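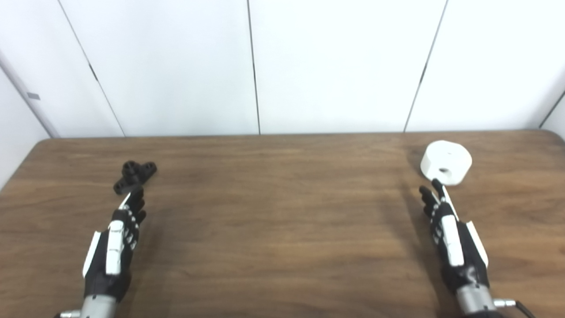

Distimholm, January

About Zuvside

Zuvside develops and maintains Barkis, a desktop program for technical drawing and vector layout. The company has offices on the second floor of a former print works in Distimholm. Development, documentation and support are all done there.

Background

Barkis began as a set of drawing scripts written by Ya-wen Hsiao for a surveying office. The scripts read point lists and produced plot sheets. When the surveying office moved to a different system, Hsiao kept the code, replaced the output module and added an editor. King-fai Ng joined to write the file import layer, and the two registered Zuvside the following spring. The original point-list format is still supported under File > Import > Legacy, and a small number of customers still use it daily.

What Barkis does

Barkis edits two-dimensional vector documents. Coordinates are stored as fixed-point integers in units of one micrometer, and all display units are converted from that value. Documents can be set up in millimeters, inches, points or pixels, and the unit can be changed later without moving any object. Rounding takes place at export only.

The program reads and writes SVG, PDF and DXF. EPS can be read but not written. Layers, line styles and hatch patterns are preserved in all three written formats, with the exceptions listed in the format notes. Text on a path is converted to outlines in DXF.

Builds are provided for Windows and Linux. A macOS build existed up to version 6 and was dropped when the windowing library changed. Version 6 can still be downloaded by license holders but does not receive fixes.

How we work

There are nine people at Zuvside. Six write code, two handle support and testing, and one writes the manual. Support requests are read by the same people who test the release candidates, so a reported fault is normally checked against the current source on the day it arrives.

Two feature releases are made each year. Fix releases are made when needed. A release candidate stays open for 30 days, and during that period only fixes are accepted into the branch. If a fix touches the geometry core, the period starts again.

The regression suite consists of 3886 drawings. Each one is opened, saved, exported and compared with a stored result every night. Most of the drawings were sent in by customers along with a fault report and are used with written permission. Customer names, title blocks and embedded metadata are removed before a drawing enters the suite. A customer can withdraw a drawing at any time by writing to support.

Who does what

Ya-wen Hsiao: geometry core, file format, releases
King-fai Ng: import and export
Hsin-yi Kwok: user interface, keyboard handling, accessibility
Mei-kuen Fang: support and testing
Ya-wen Kong: manual, translations, web pages

Mail addressed only to "Ya-wen" goes to the shared support box and is sorted from there. Please give a surname if the matter is for one person.

Licensing

Barkis is sold as a perpetual license per seat. The license includes all fix releases for the purchased version and every feature release for two years. After that the installed version continues to run. There is no activation server; the license is a text file placed in the program folder. Schools may install Barkis on any number of classroom machines under one license file.

The file format specification is public and may be implemented by anyone without a fee. The test drawings are not part of the specification and are not distributed.

Contact

Fault reports should include the version string from Help > About, the operating system, and the smallest document that shows the fault. Screenshots are useful for interface faults but cannot replace the document itself. Please do not paste SVG source into the body of a message, as some mail programs change the line breaks. Attach it as a file.

The telephone line is open on Tuesday from 9:00 to noon. Outside those hours please use the support form. Visits to the office are by appointment.

Support form
Format notes
Release history
License terms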